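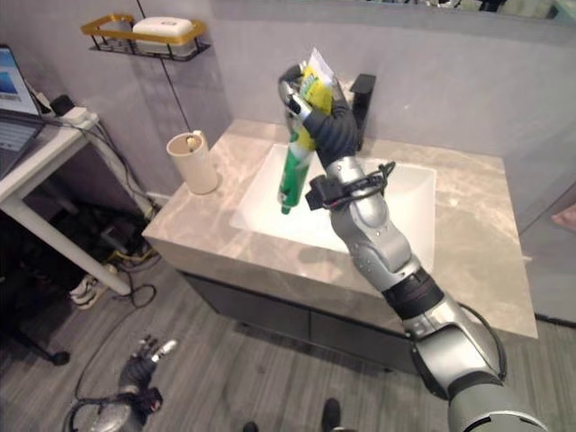 *Toothpaste tube held cap down over a rectangular white basin.*

# Getting the last of the toothpaste out of a tube

Applies to soft laminated tubes with a flat crimped end. Pump dispensers and rigid tubes need a different method. Allow two minutes.

## What you need

- the tube, with its cap on
- a flat-backed comb or a plastic ruler
- a bulldog clip wider than the tube
- scissors (final stage only)

## Method

1. Close the cap fully. A half-turned cap will leak once pressure is applied.
2. Hold the tube over the basin with the cap pointing down. Grip it round the body, thumb on one face and fingers on the other, and leave the crimped end free.
3. Flick the wrist downwards a few times. Paste clinging to the walls moves slowly, so leave the tube standing on its cap overnight if it is not needed at once.
4. Lay the tube flat on the countertop. Place the comb across it just below the crimp and draw it towards the cap with even pressure.
5. Turn the tube over and repeat. Stop at the shoulder - the stiff part next to the cap does not flatten.
6. Fold the emptied section over in narrow turns, crimp first, and fix the roll with the clip.
7. Open the cap and dispense as normal. Move the clip down every few days.

## Final stage

When pressing gives nothing more, cut across the tube 46 mm above the shoulder. Take the remaining paste from the inside with the brush. Push the cut-off piece over the opening as a lid and use up the contents within two days. In a shared bathroom, skip this stage.

## Notes

The Nimel tube wringer does the work of steps 4 to 6 in one pass. It marks printed tubes and will split an old one at the side seam if the key is forced.

A tube stored upright in a cup should stand cap down. Rinse the cup weekly, as paste residue sets hard in the base.

Dried paste on a ceramic basin comes off with warm water and a cloth. Wipe matt black taps with a soft cloth only; scouring powder leaves permanent pale patches.

Lieven Peeters, revised July 25, 2020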